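搜索 输入关键词 全站 本仓库
打印本页 | 用电子邮件发送

# Kivmont 双臂桌面数据集:故障子集说明

各位好,谢谢您愿意点开这份说明。这个子集收的都是没做成的录制,一共 642 段,其中 446 段与同一个毛病有关:右臂夹爪在合拢途中会自己松一下力,过一会儿又恢复。我们七月才发现,在那之前一直以为是操作的人手抖,为此还冤枉了 Fanni Mészáros 好几回,借这里再向她赔个不是。

## 故障是怎么回事

两条手臂装的都是橙色带棱纹的打印手指,白色指座用螺钉固定。
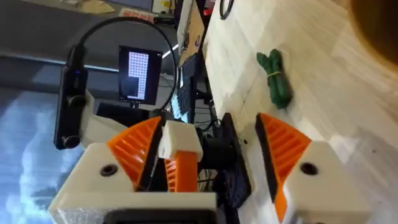 毛病出在腕部的一个插头上。手臂伸得远、线缆绷紧的时候,插头会松开一点点,夹爪控制板随即重启,大约 7 秒后才重新上线。麻烦的是日志里不报错,只会重复上一个位置值,画出来是一条平平的线,看着还挺漂亮。Benedek Szekeres 把曲线和视频一段一段对着看,才看出不对劲,这份耐心我们到现在都很佩服。

## 使用前请留意

- `gripper_stale` 为 1 的片段,夹爪读数不可信,请不要拿去训练抓取策略。
- 关节角度不受影响,可以照常使用。
- 控制板恢复后夹爪会直接跳到最新指令的位置,动作很快。若您要在自己的台子上复现,手请离开夹爪,急停按钮放在够得着的地方。

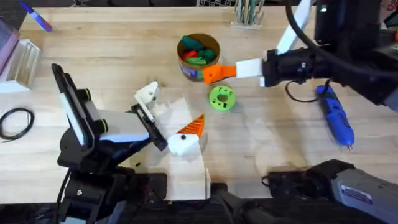 我们自己后来加了两道保险:线缆在腕部多留一截余量,用扎带固定;控制程序若发现读数长时间不变而指令在变,就让两条手臂一起停下。第二道保险刚上线时过于灵敏,一个上午停了好多次,把阈值放宽以后才算安稳。旧片段没有重录,标记是事后补的,难免有漏,您若碰到可疑的,请把片段编号发给我们,我们会很高兴地去查。 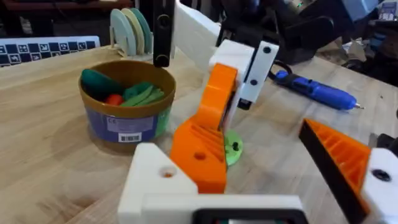 Hiwot Ayele 留言:我在自己的双臂台上也遇到过很像的情况,不过松的是电源那一头,读数会先归零再跳回来。建议 `gripper_stale` 之外再加一个字段,把“归零”和“不变”分开记,不然筛的时候容易漏。

这个建议很好,下一版会加上,字段名暂定 `gripper_zero`。

维护:Veronika Hubmann

相关条目
Kivmont 双臂桌面数据集:主说明
腕部线缆固定办法
Fladau 夹爪控制板更换记录
急停接线检查表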